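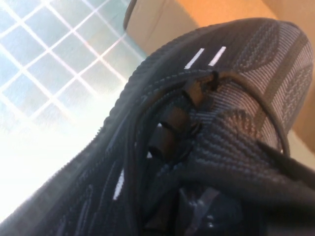
How to Wash Knit Sneakers by Hand

Knit uppers pick up dust and sidewalk grime faster than leather does, and the dirt sits down between the ribs where a dry brush can't get it. A washing machine will clean them, but it is hard on the glue that holds the sole. Hand washing takes 20 minutes of work and a night of drying.

What you need

A soft toothbrush or nail brush
A stiffer brush for the soles
A bowl of cool water and a second bowl for rinsing
Mild liquid dish soap
Two old towels, one of them white
Plain white paper for stuffing

Step 1. Take them apart

Pull out the laces if there are any, and lift out the insoles if they aren't glued down. Knock the soles together outdoors. Let any mud dry completely before you start – wet mud smears into the knit and you will be at it all afternoon.

Step 2. Brush dry

Go over the upper with the soft brush, following the direction of the ribs. Use the stiff brush on the soles only. It will raise fuzz on knit fabric, and the fuzz doesn't go back down.

Step 3. Test the color

Dab a little soapy water inside the tongue or collar and press the white towel against it for a minute. Dark dyes sometimes bleed. If color comes off, use plain water and keep the shoe as dry as you can. Take extra care around any light trim.

Step 4. Wash the upper

Mix one teaspoon of soap into the cool water. Dip the soft brush, shake it off, and work in small circles on one area at a time. Wipe the foam away with a damp cloth before moving on. I do the toe first, then the sides, then the heel. Don't dunk the whole shoe.

For grease, put one drop of undiluted soap on the spot, leave it for 3 minutes, and brush again.

Step 5. Rinse

Wipe with a cloth dipped in clean water until no more suds come up. Soap left in the knit dries stiff and attracts more dirt. Change the water at least once.

Step 6. Dry

Press the shoes with a towel, then stuff them firmly with white paper. Newspaper works but the ink can rub off on a light lining. Change the paper after 2 hours, and leave the shoes in a room with some air moving through it. Keep them off radiators and out of direct sun.

Insoles and laces

Scrub the insoles with the same soapy water and stand them on edge to dry. Laces can soak in the bowl while you do everything else. Put the insoles back only when both they and the shoes are fully dry – overnight is usually enough, longer in winter.

Posted by Calum Cairns, January 16, 2020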